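Visit report: Nultidska display centre, Skumwood

Members of the Ankrah housing advisory group visited the Nultidska display centre at Skumwood in September to review kitchen and laundry fittings for the next stage of unit upgrades. The visit took nearly three hours and covered 13 fitted rooms on two levels.
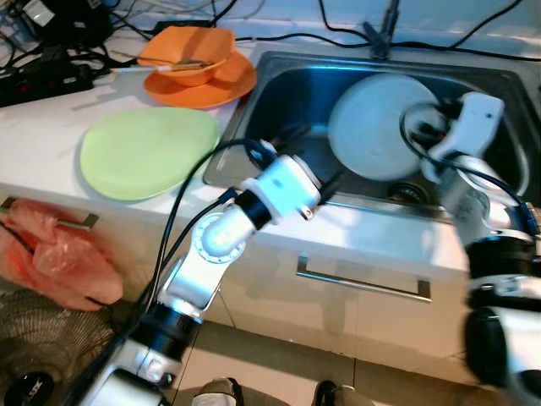
Bench height was the main concern raised by tenants in last year's survey, and staff at the centre were well prepared for it. Lowered and adjustable benches were available to try. The group also discussed finishes - a white countertop with a stainless steel sink built in remains the preferred standard, as it suits most existing cabinetry. Darker colours were considered but not favoured.

The Bolesix range of lever taps will be priced for 20 units. Parking at the site is limited and future groups should travel together.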